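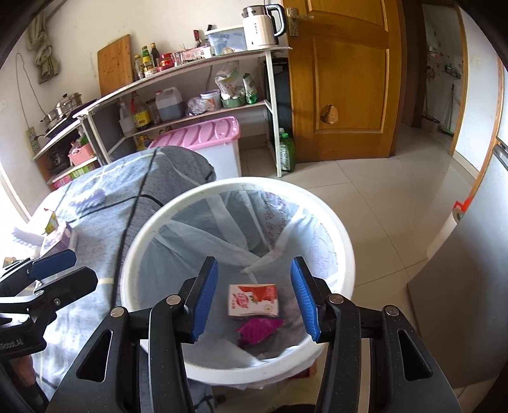 Gripper comparison: frequently asked questions

Which grippers are in the comparison?
Two hand-held units with the same two-finger layout and ridged blue pads. We log them as Orkden and Gedville, after the two calibration profiles they run.

Who runs the trials?
Inna Demchenko and Lungile Fourie do the handling. Llinos Dafis checks the recordings and keeps the error log.

How many trials are there?
The plan is 3,000 grasps. At the end of March we had 2,349 usable ones. Each operator swaps units after 13 grasps.

Why use household rubbish?
Light packaging is hard to pick up cleanly. Stick sachets slide, foam sleeves squash and wrappers change shape every time they're touched. A rigid test block tells you very little about that.
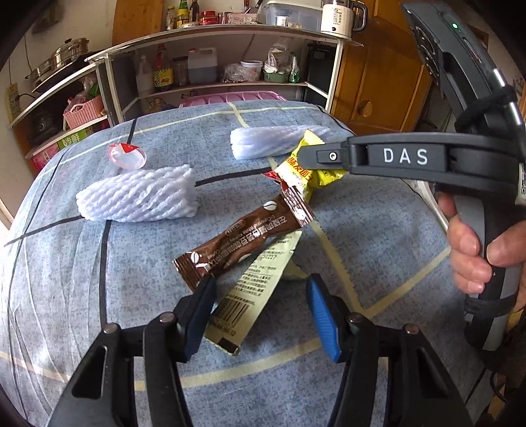 Flat sachets are scored on the first closing of the jaws. If the operator has to reopen and try again, the grasp goes down as a second attempt, even if the item ends up in the bin.

Do the blue pads wear out?
We change them in pairs after 1,000 grasps. Please don't mix old and new pads on one unit.

Can I use the recordings?
Yes, for non-commercial work. Write to Rostyslav Skoryk and say which calibration profile you need. Files from the Kedbridge sessions use the old labelling and haven't been converted yet.

Will you test a motorised arm?
Not in this round.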